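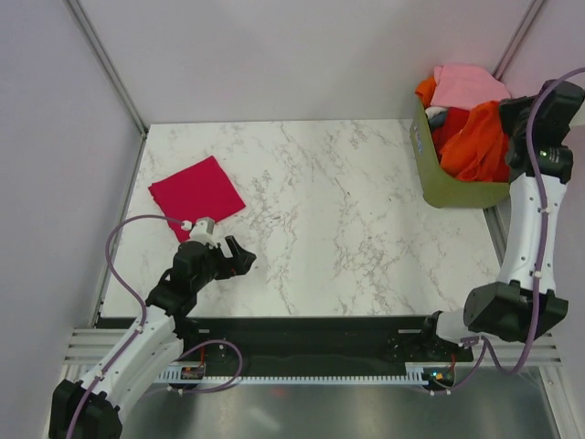 How do you fold a square cloth so that it stays flat?

Lay it on a hard, smooth table, push the creases out from the middle with your palm, fold it in half and then in half again, and press along each fold as you go.

Short Fiction > Home & Family
October, by a reader in Ultby

My mother could fold anything. Fitted sheets, maps, those terrible windbreaks with the poles sewn in. I can't, and I've managed perfectly well for most of my life by owning deep drawers and shutting them quickly.

Then I took the job at Goller. They hire out table linen from a unit on the Testham road, weddings mostly, and a lot of retirement dos, and I'd told them at the interview that I was good with my hands. I meant pastry! I thought there'd be a machine for the folding, or a knack they'd teach me on the first morning. What I got was a tea, a locker with somebody else's cardigan in it, and an order for almost 600 cloths going out to the hotel at Surdu.

"Quarters, edges together, fold to the left," the supervisor said, and off she went to shout at a van.

Well, I did one. It looked like a sandwich that had been sat on. I did another and it was worse, because I'd started thinking about it. The woman across from me was going along like a card dealer, flip, smooth, flip, and not even looking down. She was telling a long story about her sister's conservatory the whole time. I made sure to laugh in the right places so that she'd keep her eyes on my face and off my pile.

By the tea break I'd hidden my first attempts at the bottom of the crate and put the respectable ones on top (which is more or less how I keep my airing cupboard). I took two home with me that night, under my coat. I want to be clear that I was borrowing them. One was a deep pinky red and the other was orange, a proper blazing orange, the sort you'd only choose if you were very sure of your guests.

I rang my mother while the kettle boiled.

"What's the matter?" she said. She always starts there.

"How do you fold a tablecloth?"

"Who's coming?"

"Nobody's coming. It's for work."

There was a bit of a silence, and I could hear her turning the wireless down. She had wanted me to go in for the building society.

"What sort of cloth is it?" she said. "Is it a slippery one?"

"A bit slippery."

"Then you want to do it on something hard. Don't do it on the bed. You always did it on the bed."

I'd been about to do it on the bed. I went back to the kitchen, moved the toast rack and the post, wiped the table down and put her on the loudspeaker next to the sugar. She had me smooth the cloth out from the middle, with the flat of my hand and not my fingertips, and she made me go round again when I said I'd finished, as she could hear that I'd been too quick. I still don't know how you hear that down a telephone.

"Now find your corners."

"I've got my corners."

"Bring the far one to you. And stop pulling it! You're pulling it."

I was pulling it. The trouble with a bright cloth is that every little wobble shows up. Where it's lying flat it's one colour, and where it turns over on itself it goes dark down in the crease and pale along the ridge, and if you've gone wrong anywhere there it is, lit up like a road sign. I'd got one side behaving beautifully. The other had slid into a narrow strip with a bend in it, and a line of pink was peeping out along the edge.

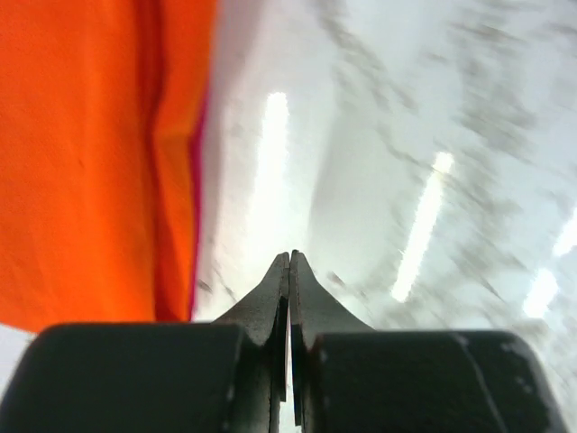
"It's gone crooked," I said.

"Which bit?"

"The right-hand bit. It's sort of bent over."

"Well, unbend it," said my mother. "You don't have to start the whole thing over every time. That's what you do, you get in a temper and shake it all out."

I said I didn't. Then I put down the corner I'd picked up, the one I'd been about to shake, and tried just lifting the strip and laying it back. It went most of the way. I ran my palm down it, and then again, and it went a bit further. She told me about the christening at the chapel in Ultby, when she'd done all the tables on her own with me asleep in the pushchair, and how the minister's wife had come along behind her turning all the folds to face the other way. She had never mentioned that before. She was still livid! She'd waited until the minister's wife was in with the urn and gone round and turned every one of them back.

"Did she say anything?"

"She didn't dare. Have you done your second fold?"

I had, as it happened. I'd done it while she was talking, without looking, and the edges were within a whisker of each other. I didn't tell her that. I said I was having trouble and could she go through it from the beginning, and what had the minister's wife been wearing?

We were on until 9 o'clock. The tea went cold and I did both cloths over and over, the orange one and then the red one, until I could have done them in my sleep, and she got all the way from the chapel to the church hall and a business with some borrowed trestles that I'm not allowed to repeat.

Next morning I walked in early with the cloths under my coat and got them on to the pile before anyone was about. The supervisor came down the line with her clipboard. She stopped at my crate, lifted the top few and had a look at the ones underneath.

"These bottom ones want doing again," she said.

So I took them out and did them again, and I asked the woman across from me how her sister was getting on with the conservatory.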